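I stopped by the Brundeo booth in June to try their new e-reader, the Bodura 13, and I kept going back for another look. It's a 13-inch color e-paper slate — big enough for sheet music, which is what I wanted it for — and it weighs 366 grams. My old one feels like a brick now!

Kohei Hamada from the product team let me scribble on it for a good while. The pen is quick, page turns are a bit slow in color mode, and the battery is rated for 16 days (I couldn't test that standing in a hallway, obviously). Storage tops out at 64 GB and there's no card slot, a shame if you carry lots of scanned scores.

The screen is matte and easy on the eyes, even under those awful hall lights.

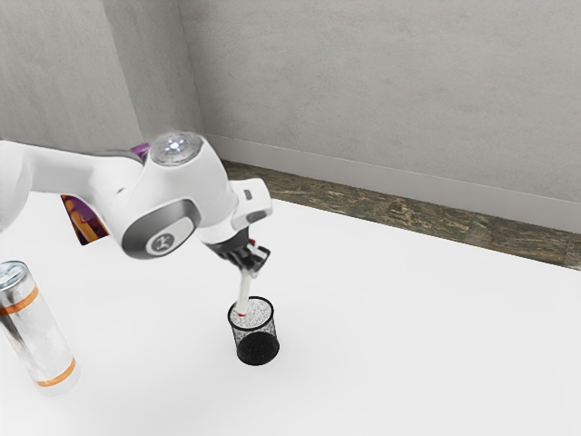
Price and availability

Brundeo wants $699 for it, pen included. Orders open next month, with the folio cover sold separately.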